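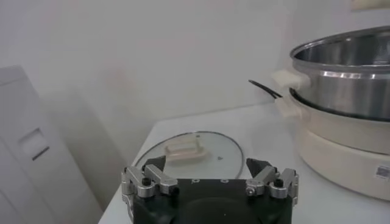
Virncombe test lab hands its lids to a robot

Lifting the lid off a hot pot and putting it back on is no longer a job for people at Testell, the appliance testing firm on the north side of Virncombe. Since December the work has belonged to a robot arm called Ghiță, which does not get a sore wrist and has so far shown no interest in the radio.

The lab checks kitchen appliances on behalf of the companies that sell them. Kettles are switched on and off, toaster levers are pushed down, and lids are lifted and replaced until something loosens or the client is satisfied that nothing will. Until recently this was done by 11 bench technicians working in turns, with a clicker in one hand and a lid in the other.

The current job is an electric hot pot for Grakinora, which wants to know how the lid, the handles and the steel insert hold up in a kitchen where people cook every day. The test plan calls for 1071 lid cycles on each sample. One cycle means taking the glass lid off the pot, laying it flat on the table, picking it up by the handle and setting it back on the rim. It is a movement most people in Virncombe can manage while talking on the phone. Teaching it to Ghiță took the better part of a month.

"The first week, it treated the lid like a bomb," said one technician, who has been with the lab long enough to remember when the stopwatches had hands. "It would come in really slow, stop, think about it, and go home. I'd have fired a person for that. Well, I wouldn't have, I'm not allowed to fire people. But I'd have said something."

Glass was the main trouble. A clear lid on a white table is not easy for a camera to pick out, and the early attempts had the gripper closing on air a short distance from the handle, with great confidence. The lab changed the lighting twice and then changed it back. In the end one of the technicians spent several afternoons guiding the arm through the motion by hand, over and over, which a colleague pointed out was the same job as before with a heavier lid.

It now completes 381 cycles between the start of the day and the lunch break, according to the lab's own log. Managers say a person working carefully could match the speed for an hour or so, and then would want to look out of a window.

No jobs have been cut, and the firm says none will be on account of the arm. All 11 technicians are still on the payroll. What they do between nine and five has shifted, though, and views on whether it has shifted in a good direction depend on who is asked and how close it is to coffee.

Under the new schedule, one person per shift is assigned to the robot. The post is listed on the board as "cell operator." Staff call it babysitting. The operator sets out the sample, checks the handles for play, starts the run and then stays within reach of the stop button while doing paperwork that used to be left for the end of the week. When the arm halts, the operator finds out why. A lid put down at a slight angle will do it. So will a smear of steam, a cable that has wandered, or a sleeve that crosses the safety line because its owner was reaching for a pen.

"I used to go home with my hand aching," said a second technician. "Now I go home having been beeped at. I prefer the beeping. My husband says I talk about the robot more than I ever talked about the people."

The aching hand was the official reason for the purchase. The lab's injury book had a run of entries about wrists and thumbs, and the insurer had started to ask questions in a tone the management did not care for. Since the arm went to work there have been no new entries of that kind. There has been one for a bruised shin, which involved the crate the arm came in.

Some of what has been lost is harder to put in a log. Several technicians said they had been in the habit of noticing things with their fingers: a handle that felt a little looser than it had an hour ago, an insert that had begun to sit a touch high in the base, a rim with a rough spot. The arm reports how hard it squeezed and whether it is holding something. It has never remarked that a pot feels cheap.

The lab's answer to this has been a rule that a person must stop the run at set points, 4 times per sample, and handle the pot in the old way, lifting the lid and the insert and writing down an opinion. The form for this has a box marked "Feel." It was left off the first version and added back after what the floor supervisor described as "a conversation."

"Clients like the graphs," the supervisor said. "They get a nice line showing grip force for every single cycle. Then they turn the page and read what a human being wrote under Feel, and that's the part they call us about."

In one recent entry the full text was "wobbly, don't like it." The supervisor confirmed that it had gone to the client unedited.

Pay was another sore point. Bench technicians at the lab earned a small extra allowance for repetitive work, and when the repetitive work moved to a machine the allowance was quietly due to go with it. Staff objected, on the grounds that sitting next to a machine doing the same thing all day was also repetitive, and possibly more so. The allowance has been kept for cell operators under a new name, "monitoring supplement," and comes to the same amount. Both sides have described this as a win.

Training has been a more cheerful subject. Three of the technicians have learned to adjust the arm's program themselves, which was not in the original plan. The plan was to call the supplier. The supplier's first visit cost enough that the lab became very interested in teaching itself. One of the three, who joined straight from high school and had been thinking of leaving, now spends two mornings a week working out how the arm might handle kettle lids, which are smaller, hinged, and by all accounts spiteful.

"I was bored out of my mind before," the technician said. "I'm not going to pretend I miss it. But it's a bit strange to be the one who makes sure it gets better at what I was hired for."

Older hands have been slower to warm up. A few have asked not to be put on the operator list, and so far the schedule has been arranged around them. They work instead on the jobs the arm cannot do, of which there are plenty. It can't fold a power cord into the little slot it came out of. It can't tell burned rice from rice that is meant to be that color. It is no use whatsoever with stickers, and every sample that comes through the door has to be labeled, photographed and peeled.

Cooking tests also remain with people, and competition for them has grown. Under the old arrangement a shift on soup was a way of getting off lids. Now that there are no lids to get off, there is more demand for soup than there is soup, and a sign-up sheet has appeared next to the sink. At least one name on it has been crossed out in a different color of ink.

The name Ghiță came with the arm, printed on the shipping papers, and the lab never got around to choosing its own. Pronunciation varies by shift. The night cleaner, who has to work around the cell with the power off, is said to call it something else.

Testell says it expects to decide on a second arm once the Grakinora samples are finished. Money is part of the question, and so is floor space, because the only corner big enough is the one where staff eat when it rains. A proposal to move the lunch table into the corridor was put to the technicians last month and got a short answer.

In the meantime the hot pots carry on. The operator on a recent afternoon shift had stopped the run for a hand check, lifted the lid, wiggled the handle and written two lines under Feel. She then pressed start and went back to her forms, and a minute later the arm stopped and beeped. She had left her pen inside the safety line.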